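Switched the kitchen over to hand washing only in January. The dishwasher was a Ragnarsson that came with the apartment, and the repair quote was more than I wanted to put into a rental. A few posts on what I changed.

First thing was the order. Glasses, then silverware, then plates, then anything greasy. My grandmother did it this way and I ignored it for years. The water stays usable much longer, and I stopped finding a film on the glasses.

Second was the water itself. I used to leave the tap running the whole time. Now I fill one side of the sink about a third of the way and rinse in short bursts on the other side.

Soap: I was using far too much. A small squirt in the water is enough for a normal evening's dishes. I buy the Pluvent refill, unscented. The lemon one leaves a taste on plastic cups, at least to me.

Sponges versus brushes. I went with a brush for nearly everything and a cloth for glasses. Brushes dry out between uses and sponges mostly don't, not in my kitchen anyway. I still keep one sponge for the baking sheets.

Soaking. Oatmeal, eggs and anything with flour get cold water. Hot water cooks them on. Burnt rice gets hot water, a spoonful of baking soda and an hour by itself. 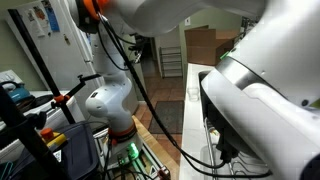
Drying is where I had the most trouble. I was stacking bowls inside each other and they were still wet in the morning. Now each bowl leans on its own slot, and if there's no slot left I dry something and put it away.

Silverware goes in handles down, except the sharp knives. Those get washed one at a time, dried right then and put back in the block. Don't drop them in soapy water where you can't see them.

Wood boards and wooden spoons never sit in water. Quick wash, wipe, stand on edge. I oil the boards when they start to look pale. Plain mineral oil from the drugstore works fine.

Cost so far: 60 dollars, for a Millivero rack, two brushes and a stack of cotton towels. The rack was the big part. I had a cheap Wimik one before it and the coating came off at the corners, then rust, then orange marks on the counter.

The marks came out with baking soda paste and a plastic scraper, if anyone has the same problem. Don't use steel wool on laminate.

Someone asked about hard water. We have it too. I wipe down the rack with vinegar and water every couple of weeks, rinse it, and let it dry before I load it again. Same for the faucet.

The old dishwasher is still in there. I keep the baking sheets in it. Next thing is the drawer under the stove, which won't close all the way, so if you know how those rollers come off, let me know.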